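October 6, 2022, Tekville bench

Went over the bench rules with Marlene before today's cube runs. Agreed:

Nobody reaches over the table with the arm enabled. Stop first, then move cubes by hand.
Tape marks stay put. If one lifts, replace it and note it here.
Every run gets a number, including aborted ones. Next is 626.
Two people present for any new program, slow speed for the first 4 passes.

Bastian wants the speed limit in the script header as well. Fine by me.

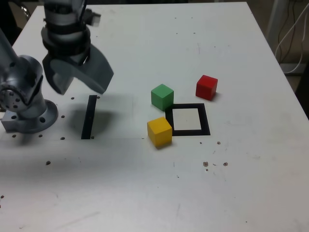

Green, red and yellow cubes at the taped square, gripper open.

Still to do: wipe down the tabletop, copy the rules to the Brestora folder.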